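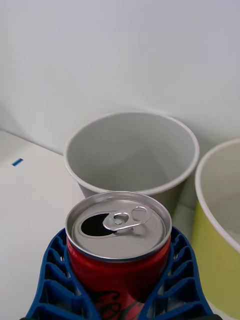

Finger day on the little cell! I've been promising a few of you a proper thread on how I look after the soft fingers, and I finally sat down with a coffee and my logbook, so get comfortable, I do tend to go on. The whole job starts with looking straight down at the grip before I touch any settings. I want both blue fingers lying against the body of the can below the neck, with the lid and the pull tab standing clear above them. If one finger is creeping up toward the rim, I go to the screws before I go to the software.

The pair on the arm now came off the Zedema printer down the hall, and the log has them at 1262 closes. I've had fingers go a good deal longer than that and I've had a set give up at 546, so I don't really trust the number by itself. I write it down and then I go and look at the ribs.

Looking at the ribs means a flashlight and a bit of patience. Bend the finger gently back with your thumb, the opposite way from how it curls, and go up the cells one row at a time. A tired rib turns pale at the corner before it splits. On a darker print you'd miss it, so I'm very fond of this blue.

Cleaning! Warm water, a drop of dish soap, an old toothbrush, and then leave them on a towel overnight. I used to wipe them down with alcohol like everything else in the room, and the pads got a slick feel to them that I never liked. Could have been my imagination. I stopped anyway and I'm happier.

Putting them back on is where I see people get in trouble (me included, my first winter). Start all the screws by hand, close the gripper on nothing so the tips find each other, and only then snug everything down. Tighten one side first and you'll have a finger that leans, and you'll spend your afternoon blaming the wrist.

Next, grip force. In the Skenda panel it's a plain number with no units, bless them, and ours sits at 108 for cans. An opened can is a lot softer in the wall than a sealed one, so if you set your number on a full can from the vending machine, please check it again on an open one before you walk away. You'll hear it if you got it wrong.

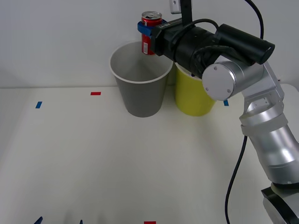
Lorna Holroyd
Cell technician, Gremton workshop

Drop height is my favorite part of the setup and the part I fuss over most. I stop the arm over the gray cup with the bottom of the can just level with the rim, and I look at it from the side, down at eye level, with my knees complaining. Any higher and the can gets a chance to tip as the fingers open. Any lower, and if your x is off even a little, you're pushing the cup across the table instead of filling it.

The bits of red and blue tape on the tabletop are my reference marks, and I'm strict about them. Nobody peels one up to "tidy." When a corner starts lifting I lay the new strip right up against the old one, press it down, and only then pull the old one away, so the mark never gets lost in between. I learned to do it that way after a long evening with a ruler in November.

Cables, cables, cables. There's a thick black one looping over the gripper, and I want that loop loose enough that the wrist can turn all the way in both directions without tugging. I run the wrist by hand, slow, and watch the loop the entire time. If it goes tight at one end of the turn, I give it more slack at the clamp and run it again from the start. The other one, hanging down off the middle of the arm, I check for shiny spots where it may have been rubbing on the table edge.

Somebody asked me a while back if I re-zero the arm every time the fingers come off. I do. It takes me less time than finding my reading glasses. Home it, drive to the taught point over the cup, look, nudge if needed, save under a new name. Please save under a new name! I once wrote over a perfectly good point with a bad one and had to rebuild it from a phone note that just said "a bit left."

After all that I run 100 cycles at half speed before I hand the cell back. I stay in the room for the first stretch with my hand near the stop button, and then I let it go while I write up the log. What goes in the log: which finger pair, the close count, the force setting, the name of the saved point, and anything that sounded funny, even if I couldn't find it.

Spares live in a shoebox on the shelf over the bench, in pairs, rubber-banded together with the print settings on a slip of paper. Don't mix pairs from different prints if you can help it. They look the same and they don't bend the same, and you'll see the can rotate a touch as it's gripped.

If anyone has a good trick for keeping the mounting screws from backing out without gluing them in for life, I would love to hear it. I've been using the blue threadlocker, the tiniest dab, and I'm still finding one loose every so often, always on the left finger.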